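Castby box trade

The Castby box trade is the making of pasteboard and cardboard boxes in and near the town of Castby. It began as a sideline of the local paper mill and grew during the nineteenth century into the town's main source of work. Boxes from Castby were used for gloves, candles, buttons, seed, tea and patent medicines, and later for household goods of most kinds. The trade is now small. Its records are kept at the town museum, together with a collection of boxes, labels and hand tools.

Origins

The paper mill at Castby made coarse wrapping paper from rags, old rope and sailcloth. The sailcloth came up by cart from the harbour at Delavik, where worn sails were cheap. Sheets that came out too rough for wrapping were pasted together in layers, pressed under stone weights and dried in an open loft. The result was a stiff grey board which was sold to bookbinders and shoemakers.

The earliest mention of boxes is in a mill account book for 1811, where an entry in the July pages records a payment for "boxes to hold gloves, covered blue". The maker is not named. Similar entries become common over the following years, and it seems that several households in the lanes below the mill were by then cutting and covering board for payment by the dozen.

Work of this kind needed little equipment. The board was scored with a blunt knife along a steel rule, bent up, and held at the corners with strips of linen or strong paper. A covering paper was then pasted over the outside and turned in at the rim. The paste was made of flour and water, with alum added against mould. Mice were a constant trouble, and the mill charged its outworkers for spoiled board.

The workshops

Home working gave way slowly to workshops. The largest belonged to the Claeys family, who had been carters on the Delavik road and began by carrying board out to the cottages and finished boxes back. Having seen how much time was lost in this, they rented a former malthouse and put the coverers to work under a single roof. Other workshops followed in the same street, which is still called Pasteboard Row.

Division of labour in the workshops was strict. Cutters were men and were paid by the week. Coverers and liners were mostly women and girls, paid by piece. Labels were stuck on by the youngest hands, who also swept the floor and mixed the paste. A full day in the Claeys workshop ran to 15 hours in the weeks before Christmas, when the confectioners placed their orders, and there was often no work in February and March.

The covering papers were a matter of local pride. Plain colours were brushed on by hand in the yard, and marbled and paste-patterned papers were made by a few families who guarded their recipes. A dark green with a fine black vein is the pattern most often found on surviving boxes and is known to collectors as Castby green, although it was also used in other towns. Cheaper boxes were left grey inside. Better ones were lined with white or pink paper, and those for jewellery with wadding and silk.

The Podero box

The form for which the town is best known is the Podero box, a shallow box with the lid joined along the back edge. Earlier Castby boxes had a loose lid which fitted over the base. Loose lids were often lost in shops, and shopkeepers complained that they could not leave a box open on the counter without finding somewhere to put the top.

The name has been explained in different ways. One account takes it from a dealer in buttons who ordered the first of them. Another holds that it was a brand of starch, and that the first hinged boxes were made to carry it. No early document settles the question, and the name does not appear in the Claeys price lists until well after the form itself was in use.

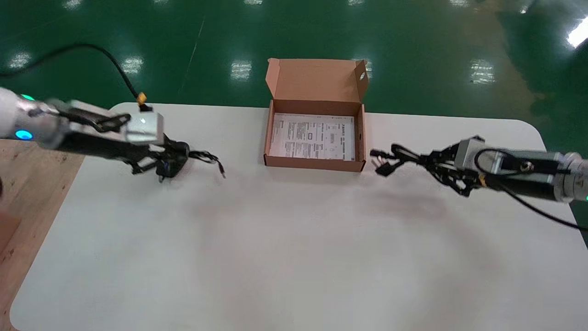

Hinging the lid saved a good deal of board, as the base and lid could be cut from one piece. The weak point was the fold. Pasteboard made in layers tends to split along a crease after it has been opened and shut many times, and the early hinged boxes were strengthened with a strip of calico on the inside. Once long-fibred pulp board became available from abroad, the calico was dropped from all but the dearest kinds. Machine creasing, which presses a rounded groove into the board in place of cutting part of the way through it, made the fold stronger still.

The Podero box was also well suited to shop display. With the lid standing up behind the goods, the maker's name could be printed on the inner face, where customers saw it at eye level. Seed merchants were the first to make full use of this, and their boxes are among the most brightly printed of all Castby work.

Machines and corrugated board

Cutting and creasing presses reached the town towards the end of the nineteenth century. They were driven at first by the mill's water wheel, through a long shaft that ran under the lane, and afterwards by gas engines. A press could stamp out a complete blank, with slots and tabs, in a single stroke. Flat blanks could be stacked and sent to the customer for folding, and this ended much of the covering work. The number of women employed fell sharply, and the paste kitchens closed.

Corrugated board arrived a little later. It consists of a fluted sheet glued between flat ones, and is both lighter and stiffer than solid board of the same thickness. Castby had no machine of its own for making it and bought it in from the works at Delavik, which stood beside the harbour and had cheap fuel. For some years the older firms refused to handle it. They regarded it as packing material, fit for the outside of a parcel, and they continued to supply solid board boxes to the better shops.

The brown outer paper of most corrugated boxes is kraft, made from softwood pulp by a process that leaves the fibres long and strong. White-faced board was dearer and was kept for boxes that were to be printed in colour. Printing on plain brown board was usually limited to one or two dark inks.

Labels, leaflets and printed matter

A separate printing trade grew up beside the box workshops. Labels came first, then price tickets, and then the folded leaflets that were laid inside the box to explain how the goods were to be used or looked after. Glove boxes carried advice on cleaning kid leather. Medicine boxes carried long columns of testimonials in very small type, since paper was charged by the sheet and the makers wished to get as much on it as possible.

Leaflets were normally thrown away by the buyer, and far fewer of them have survived than boxes. The museum's best group was found in the roof of the malthouse, where bundles of unused sheets had been laid between the rafters to keep out draughts.
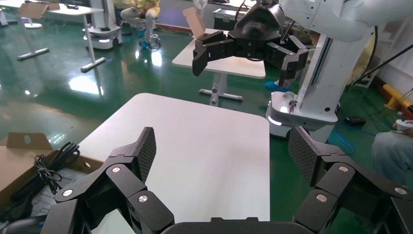 Gerrit Aerts has argued that the leaflets deserve more attention than the boxes, as they give prices, addresses and the names of agents that appear nowhere else, and that the town would know far more about where its goods went if even a small part of them had been kept. Pieter Hendriks took a more cautious view. He pointed out that many leaflets were reprinted for years without being corrected, so that an address on a sheet shows only that the firm had once been there.

Decline

The trade shrank as retailers moved to bags, tins and, later, plastic film. The smaller workshops in Pasteboard Row closed one after another, and several of the buildings were turned into flats. The Claeys firm gave up glove and confectionery boxes and lived for a time on archive boxes and shoe boxes, which were sold in plain grey or brown. At its closure it had 8 people on the payroll – most of them cutters – and its presses were sold for scrap, apart from a hand-fed creasing press that went to the museum.

Hand covering has been revived on a small scale. Evening classes are held in the old drying loft, using flour paste and papers brushed in the traditional colours, and a pair of makers in the town take orders for presentation boxes.

Museum collection

The museum opened its box gallery on August 8, 2019, in the former counting house of the mill. The display follows the stages of the work from rag sorting to labelling. It includes knives, bone folders, paste brushes, corner blocks and pattern books, and a run of price lists from the Claeys firm. The mill account book is shown open at the glove box entry for part of each year, and a copy takes its place in the summer, when the light in the room is strong.

Unused blanks are stored flat in the loft above and may be seen by appointment.

See also

Bandbox
Bookbinding
Corrugated fibreboard
Paper marbling
Papermaking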